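February, bench 2 notebook, equipment planning

Sat down with Maritza after lunch to go over what we can buy before the budget closes. We have 4,000 left in the small equipment line. Zollbridge quoted 201 per set for replacement finger pads, and Edith C. wants two sets on the shelf at all times. Fine by me. We lost most of a morning last month waiting on one.

Bigger question is the second gripper. Dalen says 19 working days to ship. Wundside is cheaper but won't commit to a date, and their mounting plate doesn't fit our wrist without an adapter. Aníbal thinks he can machine the adapter. I'd still put his hours in the comparison, or we are fooling ourselves on price.
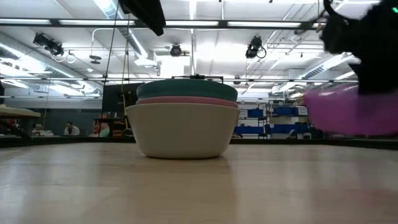 Stacking bowls is the task I'd use to compare the two. Thin rims, nothing fancy, and any slop in the fingers shows up fast. Rosaura has asked for the same bowls and same start positions for both vendors, 26 runs each, no swapping pads partway through.

Cable: the spare needs to be longer than what Dalen includes. Put it on the same order so we don't pay shipping twice.

Not buying this round: new table, second controller. Edith V. may have room for the controller under her project. Ask her before the form goes in.

To do: written lead time from Wundside, adapter drawing from Aníbal, Maritza to check whether training counts against the same line.

2 comments · 0 shares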